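Brarnetti Indoor Navigation Simulator: Classroom and Workshop Licence

Planning a mobile robot purchase? Start with the simulator. We've stocked Brarnetti since May and it has quickly become the thing we end up talking about most at the counter. You get a set of furnished and unfurnished interiors, a wheeled base with adjustable height and turning circle, and a proper log of everything the base sensed on each run. It's a lovely piece of software and we think it belongs near the top of the budget sheet, ahead of the hardware.

What's in the licence

Seats: 30, floating, usable on lab machines or laptops
Room library: the full Riihimäki pack (flats, corridors, small offices)
Sensors: colour camera, depth camera, 2 bump strips, wheel odometry
Term: one year from activation, updates included
Price: $1,931 for the full licence, or $437 for a single-seat version with the same rooms

Taxes are extra. Schools and colleges can pay on a purchase order.

Working out your budget

Most buyers come to us with one line on a spreadsheet that says "robot". Break it up a bit! The base itself is the easy number. Then there are spare batteries, a charger for each bench, somewhere lockable to keep it all, and the hours somebody will spend getting the first one to drive down a hallway. A term in the simulator tells you which sensors you really need, and that can shift the hardware order quite a lot. One college lab we supply dropped the second depth camera from its plan after a few weeks of runs and put the money toward batteries instead.

If you're choosing between the Cernstead base and the heavier Brevix one, both are modelled in the current release. Load the same room, run the same route, and compare the logs side by side. The Brevix model needs more room to turn. You'll notice it in the narrower flats.

Lighting and viewpoints

This is the part we get excited about. Every room has outdoor light coming in, and you can set the time of day before a run. Bright patches on a pale floor are a good test of any floor detector, and so are dark doors and plain walls with very little for a camera to hold on to. 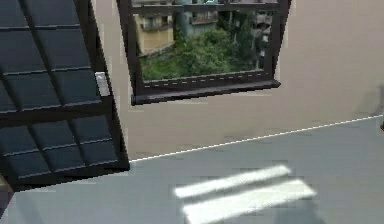

Camera height and tilt are set in the base file, so you can match whatever mount you intend to buy. Try a few before you order brackets. Saved runs export as stills or video along with the pose log, and the export runs in the background while the next student takes a turn.

What you'll need

A desktop with a dedicated graphics card is best for the furnished rooms. Older laptops will cope with the unfurnished ones at reduced detail. Installation takes an administrator password, so book your IT people early.

Activation codes are sent by email. Upgrades from the single-seat version are credited in full if you move up within the same term.

Page updated August 2018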